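Drying laundry inside the house when it is cold
Flurura Home Notes
Updated 11/26/25

In July I hang everything on the line behind the house and I do not think about it. From autumn it is another matter. We live in Brukthorpe, where the air is damp for many months, and our apartment has no dryer and no place for one. Below I write what I do now after several winters. Some of these tips came from readers, and I tried them all before I put them on this page.

Start with the washing machine

Most of the work is done before you hang anything. If your machine has an extra spin, use it for cotton, towels and bedding. My machine goes to 1000 turns, and a second spin takes 11 minutes. After it the towels are clearly lighter in my hands, and they dry by the next morning. Do not use the extra spin for wool or for shirts that you want to iron easily.

Also, do not fill the drum to the top. Clothes which are pressed together come out with deep folds, and in the folds the water stays. I wash a smaller load more often. Before I did one very big wash on Sunday, and on Tuesday half of it was still wet.

Shake each piece

Take the piece by the shoulders or by the corners and shake it hard two or three times. It opens the cloth and the sleeves. With towels it also makes the loops stand up, so the towel feels softer later. My neighbor below does not love the noise late in the evening, so I do this before nine.

Where to put the rack

Many people put the rack close to the wall to save space. Please leave a hand's width at least. The air must pass behind it too, and a cold outside wall next to wet clothes is the place where black spots like to grow. The best place in our home is the middle of the small room, with the door closed and the window open for a short time.

About the window: I open it wide for ten minutes, two times a day, and I close it fully between. A window that is open a little all day makes the wall around it cold, and it does not change the air so well. On a foggy day I open it only once.

Do not put clothes directly on an electric heater. It is written on most of them, and it is a serious warning. On a water radiator you can put socks, but the room becomes wet very fast and the heat does not come out to you.

How to hang different things

Trousers: by the waist, open, with the pockets pulled out. The pockets are always the last to dry.

Shirts: on a hanger, with the top button closed. You can hang the hanger from the end of the rack. If the hanger is thin, roll a small towel on its shoulders.

Bed sheets: over two bars with one empty bar between, so there is a tunnel for the air. Turn the sheet after some hours.

Hoodies: upside down, or with the hood clipped to the next bar. The place where the hood meets the neck is thick and it smells first.

Sweaters: flat on a dry towel. Roll the sweater in the towel and press with your knees, then open it and put it on a second towel. Never hang a wet sweater by the shoulders, it will grow longer.

Socks: I use 20 wooden pegs and hang the socks by the toes, in pairs. Later I only fold them and the work is finished.

A fan is cheaper than you think

A simple fan on the lowest speed helps more than more heat. Put it on the floor and turn it so that it blows along the clothes, from the side. Keep the cord away from anything that drips. Mine is an old Camard with a timer, and I let it run for 4 hours in the evening. 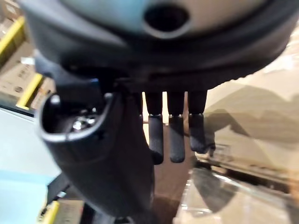
If the clothes smell

The smell comes when cloth stays wet too long. Perfume or softener will only cover it. Wash the piece again, warmer if the label allows, and put half a cup of white vinegar where the softener normally goes. Check first in the booklet of your machine if vinegar is allowed, because for some rubber parts it is not good. Never mix vinegar with bleach.

Look also at the machine itself. Wipe the rubber ring of the door after the last wash and leave the door a little open.

Cleaning the rack

Old metal racks leave brown lines on white shirts. Wipe the bars with a damp cloth once a month and look for places where the coating is broken. I cover such places with a piece of white tape. The Mirzaei hardware shop on our street sells plastic caps for the feet, and these stop the marks on the floor also.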